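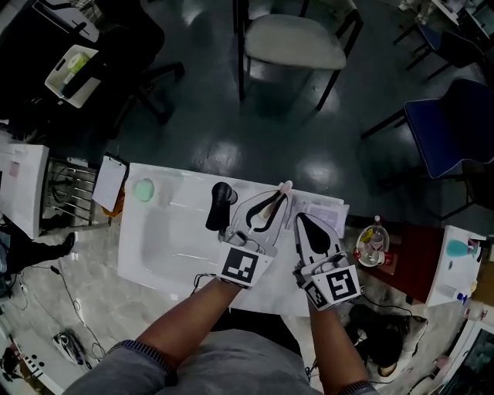 Liya Gebru says I was too kind to the Stiltside when I first mentioned it in November, and that any device sold on the words "never lose a picture again" deserves a harder look than two paragraphs at the bottom of a post about camera bags. Fair enough. I had only had it a few days then. I've now lived with it through the winter, and she can have her harder look.

## What it claims to be

The Stiltside is a small box from Khosravi that copies the photos off your phone whenever the phone is at home, sorts them, throws out the near-duplicates and shows you the rest on a television or in an app called Pirgate. It stands on little legs, hence the name. You plug it in, join it to your wifi and, according to the box, forget about it.

I am wary of anything I'm told to forget about. With family pictures the whole danger is that you assume they're safe, and find out otherwise on the day the phone goes in the canal.

## The first copy

My phone had some 3000 photos on it. The leaflet promises the first copy "overnight". Mine took three nights. It stopped whenever the screen locked, until I dug out a setting on the phone that the leaflet doesn't mention. After that it was steady.

I then did what I'd urge anyone to do, and checked. I picked a family party from before Christmas, went through it on the phone and again in Pirgate, and found 11 pictures missing. They weren't lost as such. The duplicate finder had decided they were too like their neighbours and put them in a folder called Resting. Anything in Resting is deleted after 40 days.

I'll say that again for those skimming. The box that exists to keep your photos deletes some of them, by default, with no warning beyond a grey number in a menu. One of those pictures was the only one of my aunt with her eyes open. Yes, it looks very like the one before it. In the one before it her eyes are shut.

You can turn this off (Settings, Tidy, Let things rest). Do it before you connect a phone, because switching it off later doesn't bring anything back out of the folder. You have to do that by hand.

## The sorting

Better than I expected, and not as good as the advert. Dates are right, and places are mostly right. Faces are hit and miss. It treats my brother with a beard and my brother without one as two men, and when I merged them it came back a week later to ask whether I was sure.

The search box is poor. "Beach" gave me beaches, a car park and a plate of rice. I stopped using it and went back to scrolling by month, which my phone did already for nothing.

## On the television

This is the part my family likes. Leave it running in the evening and old pictures drift past, and people who would never open an album start talking about them. I can't be sniffy about that. Colours looked a touch warm on our set, and upright phone pictures are padded at the sides with a blurred copy of themselves, a fashion I would happily see the back of. There is no way to have plain black.

It won't show raw files at all. It copies them, and they can be got off again, but in Pirgate they appear as a grey square with the file name. If you shoot with a proper camera as well as a phone, that alone may settle it.

## Is it a backup?

Khosravi uses the word freely. I wouldn't. It is one drive, in one box, in the same house as the phone. It has a socket on the back for a second drive, and the copy to that does work. I tested it by pulling the plug halfway through, and it picked up where it had left off. But the second drive isn't included, and the shop page doesn't tell you that you need one. There is a paid plan that keeps a further copy elsewhere, and I haven't tried it.

I asked Khosravi's help desk what happens to the drive if the box itself dies. The first answer was a link to the leaflet. The second, after some pushing, was that the drive can be read on an ordinary computer. I took mine out and tried, and it can. Why they don't print that on the front in large letters is beyond me, as it's the best thing about it.

## Who it's for

Someone with one phone, a television and relatives who come round. If you already have a plain external drive and the patience to plug it in once a month, you have most of this, without the face quiz.

I bought mine from the camera shop in Serville at full price. Pirgate was last updated in March 2021, and Let things rest is still on by default.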